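Waiver rules and roster cuts in our adult tennis league – how do you pick who gets dropped?

Posted by Theda Petersen in League Play

Hi all! I just took over as captain of the Starside team in our spring tennis league and I am having a blast, but I've hit my first hard part. We had 14 people at tryouts and the league caps the roster at 11 once the season opens in March. That leaves me with some calls to make and I've never had to do this before.

Most of the spots are easy. My top singles players are clear, and Meinir Parry and Bleddyn Skyrme have played doubles together forever. It's the last two spots that keep me up. One player has great hands at the net but can only make the evening matches, one is newer and improving like crazy, and a couple of others are steady but don't win a lot. Do you go by ratings? By who can show up? Do you let the team vote? And how do you tell people?

Also, does anybody know if a player I cut can sign with Kekodby right away, or do they have to wait?

Eluned Llewellyn

Congrats, captain! You are going to love this. I ran the Tandow team for a long time and the cut week was always rough, but the season after it is so much fun.

Start with availability. Get everybody to fill in the match calendar before you look at anything else. I once kept a terrific lefty who made it to exactly 2 matches, and we forfeited a doubles line in the playoffs for lack of bodies. A steady player who is there every time will win you more points than you think, mostly at third doubles, where it's all about getting one more ball back.

Then have the bubble players play sets with different partners. Drills won't tell you much at this stage. I like short sets to four games, switch partners, go again. You find out fast who talks, who poaches and who gets quiet when they're down 1–3 (that one matters a lot!).

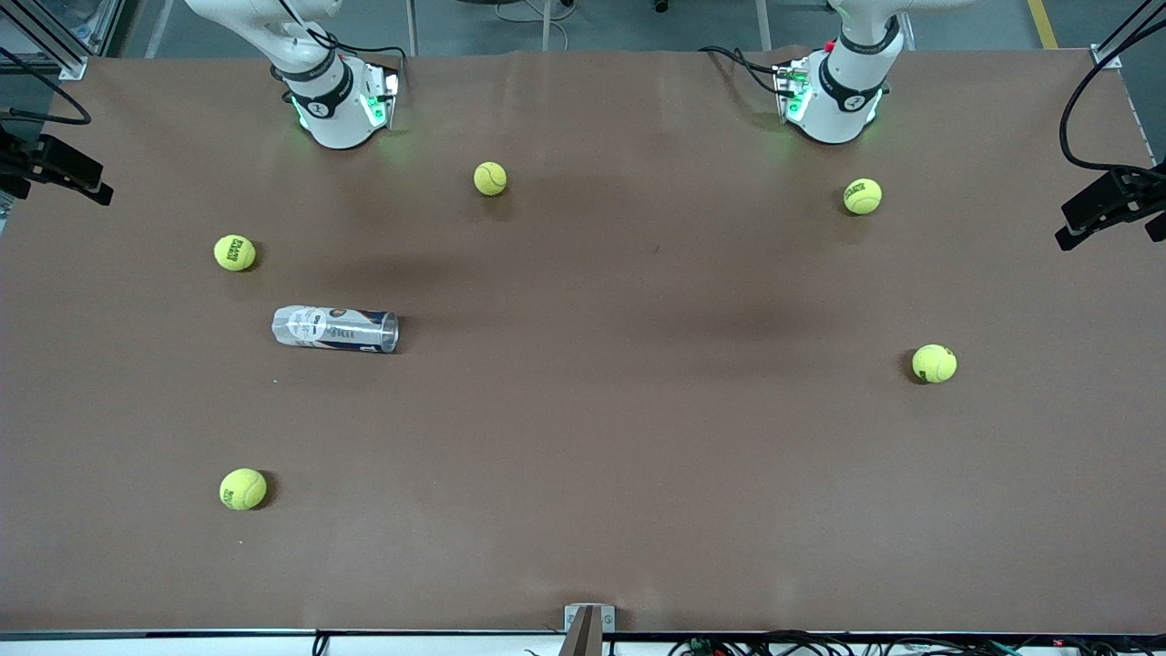
Tennis balls and a clear plastic tube.

As for telling them, call each person yourself. Please don't do it by group text. Keep it short, say thank you, and let them know if you'd like them as a sub, but only if you mean it. And please skip the team vote. We tried it one year and two people didn't speak to each other until summer.

I'd keep the improving player, by the way. By midseason that could be your best story – mine went from last off the bench to winning the deciding match against Ifans, and I still get goosebumps!

Bleddyn Skyrme

keep me lol

Seriously though, go with whoever can play evenings. Half our matches are at 7 and we were short for a lot of them last year. Ratings are close enough down there that I wouldn't sweat it.

Aušra Zariņš

Nice thread! On the Kekodby part: in our league a player is free as soon as the captain takes the name off the roster online, so there's no wait. Once they've played a match for you they're locked in until the season is over. Yours may be different, so check with your coordinator before you tell anyone they can move.

One tip, do it early. Other captains fill their last spots fast, and a player cut the night before the deadline usually has nowhere to go. I called mine a week ahead last spring and all of them landed on a team. We ended up facing one in the semis and she beat us, and good for her!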